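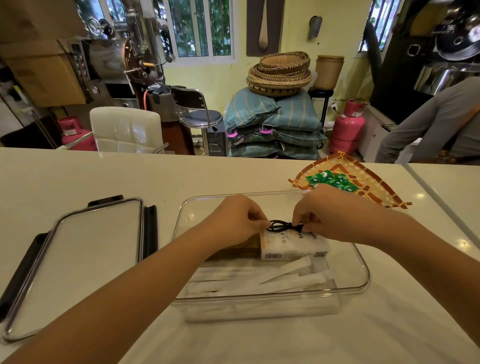

Step 4. Record the cord-tying demonstrations

Recording starts once the container and its lid are on the counter, with the lid clear of the container on the left. Leave the lid off for the whole task. Closing the clips is a separate task and has its own label in Trastero.

1. Start the head camera and hold both hands still over the counter for two seconds. The segmenter uses this pause as the start marker.

2. Bring the package into the container on top of the paper-wrapped sticks. Do not level the sticks first. The policy has to cope with an uneven base.

3. Loop the elastic cord around the package, then pinch the crossing point with one hand and pull the free end through with the other. Keep both thumbs in view. If the knuckles hide the knot, lower the wrists and carry on.

4. Tie at normal working speed. Slowed-down takes gave poor grasp timing when replayed on the Grundeck arms.

5. Release the cord, withdraw both hands and pause again before stopping.

Keep fumbled takes if the cord was recovered without outside help, and tag them "recovery". Discard a take if a second person reaches over the counter. People working further back in the room are fine and need no tag.

The Bornton set holds 309 takes, of which 263 passed review. Most rejects were missing the opening pause. Thomas Gatti's review script checks for it at upload, so run the script before leaving the site.

Step 5. Retarget the hands to the grippers

Export the wrist and fingertip tracks at the camera's native rate. Map thumb and index finger to the two gripper jaws and drop the remaining fingers. Cord tension is not recorded, so set the pull force by remote control on the first 8 replays and save the value with the task file.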